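カテゴリー:料理教室について|会社案内

トルニムラ料理教室(Tornimura)のページを見てくださって、ありがとうございます。代表のゴラムレザ・ホセインザデ(Gholamreza Hosseinzadeh)と申します。日本語は大人になってから勉強しましたので、少しかたい文章かもしれませんが、自分で書くことにしました。

私たちは、豆と米と乾燥ハーブを中心にした家庭料理を教える、小さい会社です。始めたのは10年前です。最初は私の台所で、近所の方に豆の煮込みを教えていました。鍋は一つだけでしたから、生徒さんは順番に混ぜました。そのあと、Trurvilleという建物の一階に移りまして、現在もそこで教室を開いています。入口は裏の駐車場の側にあります。表のドアは隣の事務所のものですので、ご注意ください。

教室のクラスは一回に6人までです。以前はもっと多い人数で行ったこともありますが、後ろの方から玉ねぎの色が見えないと言われました。私の料理では、玉ねぎをいためる時間がとても大切です。薄い金色でよい料理と、濃い茶色まで必要な料理がありますので、全員に鍋の中を見ていただきたいと思っています。

講師は私を入れて5人です。それぞれ得意な料理が違います。米の炊き方は私が担当します。ふたを布で包んで蒸す方法で、鍋の底にできるおこげも一緒に食べます。漬物とヨーグルトのクラス、パンのクラス、子どもと保護者のクラスは、ほかの講師が教えています。レシピはすべて紙でお渡しします。日本のスーパーで買えない材料には、代わりの材料を書いてあります。たとえば乾燥ライムがないときは、レモンの皮と少しの酢を使います。同じ味にはなりませんが、おいしい別の味になります。

教室のほかに、二つの仕事をしています。一つは「Briem」という名前の乾燥豆とスパイスのセットです。全部で17種類あり、教室の棚と、このサイトの注文ページで販売しています。いちばんよく売れるのは、ひよこ豆とターメリックのスープのセットです。もう一つは「Itus」という会員の集まりで、月に一度、持ち寄りの夕食をします。6月はハーブがたくさん手に入りますので、青い葉だけの煮込みを大きい鍋で作ります。この料理は、葉を洗う仕事がいちばん長いです。早く来られる会員の方は、午後3時に来て手伝ってくださると助かります。
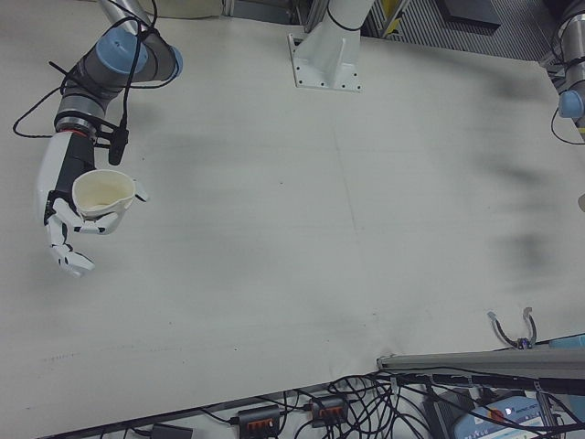
注ぎ口のついたカップ

料金と持ち物についても、よく質問をいただきます。エプロンと、手をふくタオルをお持ちください。包丁は教室のものを使います。ご自分の包丁を使いたい方は、ケースに入れてお持ちくだされば大丈夫です。料金はクラスによって違いますので、予定表のページに書いてあります。材料の費用は料金に入っています。残った料理を持って帰りたい方は、ふたのある容器を忘れないでください。

アレルギーのある方は、予約のときに必ず教えてください。くるみやピスタチオを使う料理が多いのですが、入れないで作ることができるものもあります。肉を食べない方のためのレシピも準備しています。

お問い合わせは、下のフォームからお願いいたします。授業の間は電話に出ることができませんので、返事は夜になることがあります。漢字の読み方がわからないお名前の場合は、ふりがなも書いてくださるとうれしいです。

シェア 17 コメント 5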